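My coffee went cold while the owner of the Urquhart bakery told me about the letter that started it all. I'd driven out to Costcombe expecting somebody stern, and instead got a warm, talkative woman who kept jumping up to check her ovens (she asked me to leave her name out, and I said that was fine).

The short version: her shop closes on Sundays and always has. When Wedisum, the company that owns the plaza, brought in seven-day trading hours for every tenant, she wrote back and said she couldn't do it.

"I wasn't trying to make a statement," she told me. "I go to church, I see my grandkids, I rest. I've done it my whole life, and I'd signed a lease that let me." 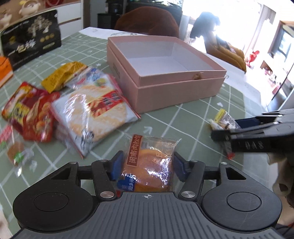 What did the landlord want her to do?

Open from noon on Sundays or pay a fee of $88 for each week she stayed shut.

She laughed when she got to that part, but I don't think it was funny at the time. Her margins are thin, and butter isn't getting any cheaper! She paid the fee for 6 weeks under protest, then stopped and asked for a hearing with the provincial tribunal.

Her neighbours were split. The fellow at Ploletti, the shoe repair next door, isn't religious at all and signed her petition the first morning. Another tenant told her she was dragging down foot traffic for everybody. "That one hurt," she said. "I'd made her daughter's wedding cake."

I asked whether she'd feel the same about a Muslim shopkeeper closing for Friday prayers, or a Jewish one on Saturday. She didn't even pause. "Of course I would. It's the same thing, isn't it? Let people keep their day." 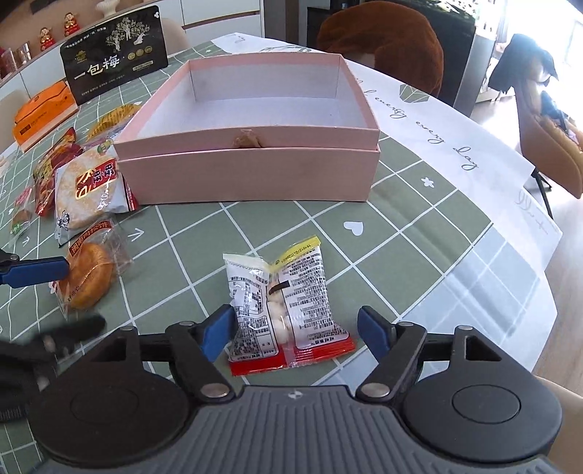 Has the case cost her much so far?

She has spent $3,000 on legal advice, most of it out of her own savings.

Her church offered to take up a collection and she turned it down, which I gather caused a bit of a fuss in itself. The hearing is set for April, and her lawyer has told her to expect 2 days of it.

"If I lose, I'll look for another place," she said, already halfway back to the kitchen. "I'm still not opening on Sunday."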